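Tromo Club Works in Simulation First
Club News

Lụa Vi joined the Tromo robotics club in September and did not touch a motor for 2 months. "I was a little annoyed," she says. "I signed up to build things."

The club meets after school at Cleton and has 30 members and one working arm. Benito Palacios, the teacher in charge, puts every new student on the simulator. "If you crash the arm on the screen, you press reset," he says. "If you crash the real one, I order parts."

Vi's group of 3 is working on a pick-and-place task with fruit and a bowl. They wrote the grasping code themselves and have logged over 400 simulated attempts. Most of the early ones failed on the approach. "We had the height wrong," Vi says. "Then we had the angle wrong."
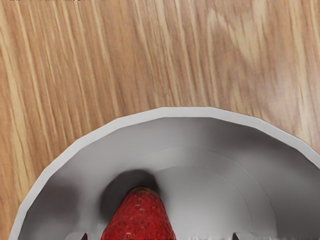

Palacios asks each group to keep a log of failed runs and to change one setting at a time. Vi says the log is the part she likes least, but she reads it before every session. Her group wants to enter the Tirna student competition in the spring. They still have to pick a team name.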